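Flindano

A hand-transcribed dataset of recipes from Australian fundraising cookbooks, with the units left in the mess they were found in and a second set of columns where I have tried to clean it up.

Status: usable, grumpily maintained
Maintainer: Lorraine Tapley
Current branch: main (the one called slice-fix is dead, please stop opening pull requests against it)

What's in it

Seven spiral-bound or stapled cookbooks, 100 recipes from each. They are the kind of book sold at fetes and over the counter at the newsagent, with a typed index that doesn't match the page numbers. Most were bought at op shops. One came from my aunt's pantry with half a page of her shopping list still in it, and the shopping list has not been transcribed, though it was a near thing.

The books lean heavily towards slices. If you came here wanting a balanced account of how people in regional Australia ate dinner, you will get a balanced account of what they did with condensed milk.

Files

recipes.tsv holds one row per recipe: identifier, book code, title as printed, section heading, contributor code, and the method as a single block of text.

ingredients.tsv holds one row per ingredient line and is the file most people want. It has 8 columns, described below.

books.tsv holds one row per book, including what I could work out about where and when it was printed. Often the cover says "Third Edition" and nothing else, as if everybody would remember the first two.

errata.txt is a plain list of the things readers have caught. It is longer than I would like and I have stopped reading it before bed.

Columns in ingredients.tsv

recipe_id: matches recipes.tsv.

line: position in the printed list. If the ingredient only turns up in the method ("now add the dates"), the line is given as x. There are a lot of dates.

raw: exactly what was printed, including spelling. "Dessicated" stays dessicated.

item: my normalised name for the thing. Copha is copha. I will not be mapping it to "vegetable shortening" for the benefit of overseas users, who may look it up and then sit quietly with what they have learned.

qty: the number as a decimal, where there was a number.

unit_seen: the unit as printed, lower-cased.

qty_ml: volume in millilitres, for things measured by volume. Empty otherwise.

flag: see Known problems.

The tablespoon

An Australian tablespoon is 20 mL. It is smaller nearly everywhere else, and a good half of the bug reports I get are from people who have found this out by way of my qty_ml column and assume I can't divide. Please check where your spoon is from before you write to me.

It is a bit more tangled for the older books. A few were printed before metric kitchen measures were common, and the contributor would have been using whatever spoon was in the drawer. I have applied the 20 mL figure to every book that gives its oven temperatures in Celsius, and left qty_ml empty for spoon measures in the rest. This is a blunt rule. I tried a cleverer one for most of a winter and it agreed with the blunt one except where it was plainly wrong.

Dessertspoons are left alone. Two contributors to the same book clearly mean different things by a dessertspoon, and I'm not getting in the middle of that.

Where the project came from

Flindano began as a folder of scans that I meant to use for one talk. Before that there was Evari, which was supposed to be the same idea done properly, with a relational database, a schema diagram and a logo. Evari had a very nice logo. It never contained a recipe. I mention it because the old repository still turns up in searches and people write to ask where the data went.

Transcription was done at my kitchen bench, mostly between dinner and the time of night when jelly crystals start to look like a reasonable research interest. I typed everything from the page. I tried optical character recognition on the first book and it read "1 tin crushed pineapple" as a date, so that was that. 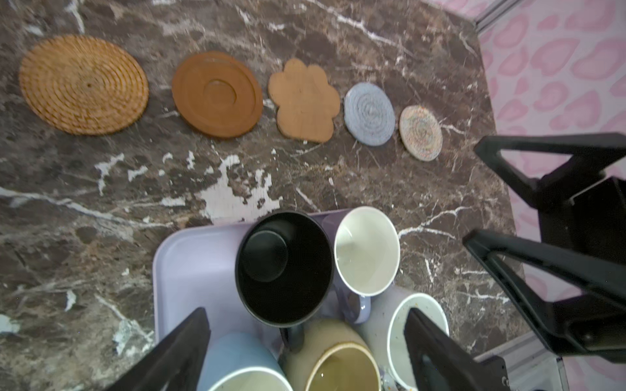
Each recipe was typed once, left for at least a week, and then read back against the book aloud. Reading aloud catches the dropped lines far better than looking does. It also means anyone in earshot learns what goes into a savoury loaf, and I've been asked to do it with the door shut.

Where the printed text was unreadable I put square brackets around my best guess. Where I had no guess I put empty square brackets. If you strip punctuation in your preprocessing, and I know some of you do, you will turn my guesses into facts, so have a think about that.

Contributors' names

The books print names under every recipe, often with an initial and sometimes with a street. Plenty of those people are alive and did not sign up to be in a file on the internet when they handed over their zucchini relish. Names have been replaced with codes throughout. The codes are consistent within a book and deliberately not consistent between books.

Recipe titles containing a person's name are kept when the name is a first name only, so "Aunty Joan's Sponge" survives. Titles with a surname have it swapped for an underscore. I know this makes for some odd reading. "Mrs _'s Never Fail Pavlova" has a certain menace.

If you recognise your own recipe and want it taken out, write to me and I'll remove it, no questions. If you recognise your own recipe under somebody else's name, I'm sorry, and I can't adjudicate. It has come up more often than you'd think, and always about sponges.

Using it

The files are tab-separated, UTF-8, with a header row. Open them in whatever you like. If you open them in a spreadsheet, it will helpfully convert "1/2" into the first of February or the second of January depending on your settings, and if you then save the file you will have a dataset about calendars. Import the raw column as text.

There is a small parser called Namo in the scripts folder. It splits a raw line into quantity, unit and item, and it gets the easy ones right. It handles "2 cups SR flour" and "1/2 cup sugar". It makes a fair attempt at "1 large or 2 small onions" by choosing the first option and setting a flag. Given "butter the size of a walnut" it returns a walnut.

I've left the walnut in. Fixing it broke the date and walnut loaf, and there are more of those.

Known problems

Flag values in ingredients.tsv are as follows.

a: alternative offered. The first has been used.

b: bracketed guess.

p: packet or tin with no size given. Tins have changed size over the years, generally in the manufacturer's favour, and I have made no attempt to recover what a tin was at the time.

v: vague on purpose. This covers "some", "enough", "a good slosh", and the one recipe that calls for "the usual amount" of mustard and offers no further particulars.

m: missing. The method uses something the ingredients list never mentions. In book 7 it's usually the eggs.

Oven temperatures live in the method text and haven't been extracted. I started on this in May and ran aground on "moderate", which means one thing in gas, another in electric, and a third thing in the book whose conversion chart has two rows printed in the wrong order. Anyone who wants to take it on is welcome. Ask me for my notes first, they will save you a fortnight or put you off entirely.

Section headings are as printed and should not be used as labels for anything serious. Several books have a section called Salads that is chiefly gelatine.

The Yeoman split

If you are comparing a model or a method with someone else's, please use the split in yeoman.txt. It holds out one whole book for testing. An earlier release shuffled all the recipes together, and the results looked marvellous, owing to the fact that everybody in the district was submitting the same caramel slice. With the whole book held out, scores drop and you will feel worse, which is the correct feeling.

The caramel slice duplicates are still in the data. They differ in small ways (golden syrup or none, coconut or none, a pinch of salt crossed out by hand in one copy) and I think those differences are the most interesting thing in here. Please don't deduplicate and republish. Somebody has done it once already.

Licence and citation

My annotations, the normalised columns and the scripts can be used freely with credit. The recipe text is a murkier matter and I've set out what I know in LICENCE.txt, including which books I was able to get permission for. For those I couldn't trace, the method column is withheld and you get the ingredients only.

Cite as: Tapley, L., Flindano, with the release tag you used. The tag matters, as the lamington rows changed between releases and I don't want to go through that again.

Corrections are welcome by issue or email. Please give the recipe_id, what you think it should say, and the page if you own the book. Improvements to the recipes themselves are outside the scope of the project, and that includes the one about the curried sausages.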